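**Food waste in shared student kitchens, Ostdale campus**
Zdeňka Kopecký and Anežka Michalík
June 27, 2018

We wanted to know how much cooked food gets thrown away in the shared kitchens at Ostdale, and whether people would cook smaller amounts if they saw the numbers. The survey went to 800 residents. We also put a scale and a log sheet in the kitchens of two buildings, Trnka and Ultar.

## Method

Each kitchen had a separate bin for cooked leftovers. Residents weighed what they threw out and wrote it down. The log covered 43 days and ended up with 1,204 entries. We removed entries with no weight and entries where the unit was missing.

Partway through, we posted the running totals on the door in Trnka. Ultar got no totals, so we could compare the two. Most residents said they ate at the table with one or two other people – fewer ate in their rooms than we had guessed.
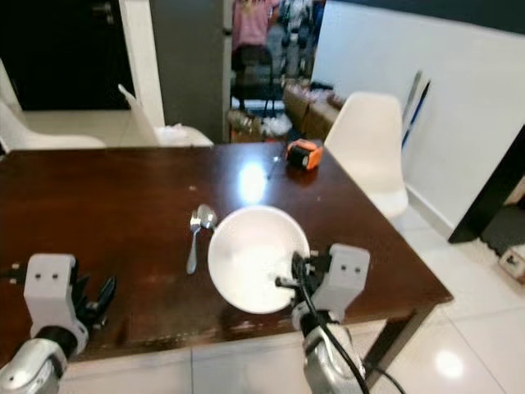
## Results

Rice and pasta made up the largest share by weight in both buildings. Bread was logged often, but in small amounts. After the totals went up, waste in Trnka dropped and stayed lower until the end. Ultar changed very little.

In the survey, the main reason given for throwing food out was cooking too much. The second was forgetting what was in the fridge.

## Problems

Some people did not log at all, and we can't say how many. The scale in Ultar was out of use for 3 days while we waited for a battery. Exam weeks also fell inside the log period, and people cook differently then.

## Next steps

We would like to repeat the log in September with both buildings switched, so that Ultar gets the totals and Trnka does not. We would also add a line on the sheet for portion size.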